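4.2 What changed at the bench

I should say first that I went into this part of the study expecting people to talk about speed, and hardly anyone did. At Jendden the two-armed station took over the fiddly end of the small parts work (picking up a little component, holding it steady, bringing it over to whatever comes next) and what people wanted to talk about was their hands! Zulema Lucero, who has been on the small parts bench longer than anyone else I met, told me her thumbs had stopped aching by December. She also told me she missed the work a bit, and I've kept both remarks in because I think they belong together.

The job itself is awkward in a way that's hard to get across in a table of results. The parts are narrow, some of them have a fine wire sticking out of one side, and a wire like that goes where it likes. A person feels it catch and eases off without thinking. The arms have to be taught to come in slowly, and the staff ended up doing most of that teaching, which was in nobody's job description at the start.

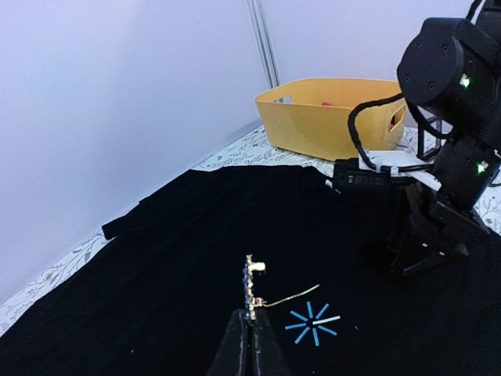

Figure 4. A gripper holding a small component with a thin wire, next to a starburst of eight short sticks on black cloth, with a second arm on the right.

So the working day got chopped up differently. Before, a shift at Jendden was one long sit with a break at each end of the morning. Now there are 2 people to a station, one setting out parts and one watching, and they swap every 20 minutes or so if they remember. Several of them told me the watching is more tiring than the doing ever was. I tried it myself for an afternoon and I'd agree, you get twitchy waiting for a slip that may not come.

Kistus, the other site, handled this part rather better, I thought. They let the bench staff decide when the arms should stop and ask for help, and people there talked about the station as something they ran. At Jendden that decision sat with the office upstairs, and the grumbling I heard was nearly all about that. I come back to the difference in pay between the two sites in section 5.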